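Old office computers find a second life on the bench at Dristow

June 25, 2021

If you have an old desktop computer gathering dust under the stairs, the people at the Willov repair workshop in Dristow would very much like to hear from you, and they would like you to know that it needn't be working, or tidy, or even have its lid on.

The workshop, which has its home in the old seed merchant's on Ruddock Lane, has spent most of June taking in office machines from firms around the town, opening them up and sorting out what can be used again. So far 379 have come through the door, a good many of them from a single accountancy practice that was moving to smaller premises and had, over the years, kept very nearly everything it ever bought.

Rhydian Cadwaladr, who set the workshop up after a long spell looking after school computers, is fond of the big old towers and will tell you so at some length if you let him.

"They come apart so nicely," he said, when we called in with our notebook. "The coloured bits are the bits you're meant to pull or press, so if you see blue plastic, that's generally your way in. People think they'll be frightened of the inside of a computer and then they have a look and it's all brackets and clips, and they're perfectly happy."

The work goes on at a metal bench, where each tower is laid on its side with the panel off. The processor comes out fairly early on, as it is small and easily spoiled, and it is given a proper place to sit where it won't be knocked or trodden on. Memory, drives and power supplies follow if they are wanted, and whatever is left goes off to be recycled as scrap metal and board.
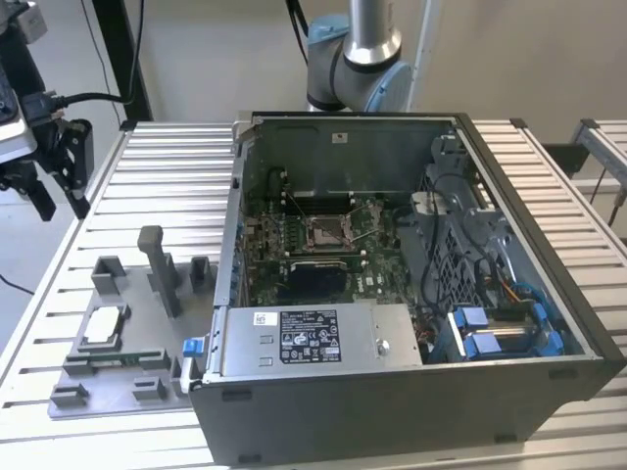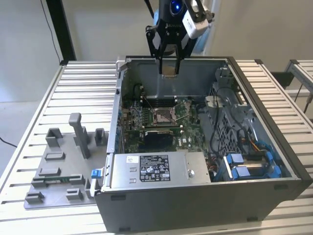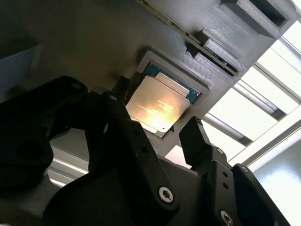
At the bench in Dristow: a desktop tower opened up on its side (first and second pictures), and a processor seated in its holder (third).

Angharad Edwards looks after the giving-out side of things, matching rebuilt machines with households and clubs that have asked for one. She told us there are 3 sizes of drive they are always short of, though she was kind enough not to make us write them all down, and that keyboards are the one thing they really do have plenty of, thank you very much.

"What I'd love is more memory," she said. "If somebody's upgraded at home and put the old sticks in a drawer, please do go and look in the drawer. It makes such a difference to an older machine, and it weighs next to nothing, so you can pop it in an envelope and put it through our door."

Anyone worried about old files can ask for the drive to be handed back before the rest of the computer is taken away, or can leave it to be wiped at the workshop. There is a form for this by the front desk, and it takes two minutes to fill in.

The workshop is also opening its doors for an afternoon of taking things to bits, with tea and Mrs Iruretti's almond cake, and two places at the bench are being kept for younger visitors who come with a grown-up. Names can be left at the desk or on the sheet in the library porch. Parking on Ruddock Lane is tight, so if you are bringing something heavy, do use the yard entrance round the back and ring the bell.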